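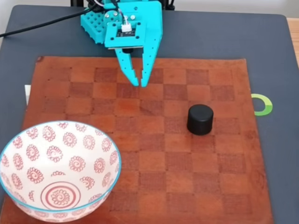 Módulo 4. Tableros de piel: materiales, conservación y uso en el aula
Apuntes para el alumnado – Taller de Objetos de Mesa
Docente responsable: Nele Vermeulen

1. Objeto de la sesión

La presente unidad aborda el tablero a cuadros confeccionado en piel, tanto en su acabado liso como en el aterciopelado. Se estudiará como superficie de juego y como pieza de colección, y se compararán los criterios de limpieza aplicables a cada acabado.

2. Terminología

Retícula: conjunto de cuadros en dos tonos alternos.
Margen: banda sin decorar que rodea la retícula. Facilita el manejo de la pieza y protege los cuadros exteriores.
Canto: borde del material. Puede presentarse cortado a regla o irregular; en este último caso no debe recortarse sin autorización del docente.
Flor: cara externa de la piel, que se conserva en el acabado liso.

3. Piezas y objetos sobre el tablero

Todo objeto depositado sobre la piel ejerce presión y puede dejar marca. Las piezas cilíndricas de base plana reparten bien el peso. La loza requiere mayor cautela: el anillo de apoyo de un cuenco suele quedar sin esmaltar y resulta abrasivo. Para el ejercicio de composición se admite el contacto directo durante un máximo de 28 minutos.

4. Limpieza

Acabado liso: paño de algodón seco, sin presión.
Acabado aterciopelado: cepillo de cerdas suaves, siempre en un mismo sentido.
No se emplearán agua, alcohol ni ceras – tampoco en los cantos.

5. Trabajo del estudiante

Cada estudiante entregará una ficha de 300 palabras con la identificación del acabado, el estado de los cantos y una propuesta de almacenamiento en plano. El modelo de ficha figura en la página 51 del cuaderno Arkirbridge. Las entregas se dirigirán a Wahyudi Wuisan antes de que finalice mayo.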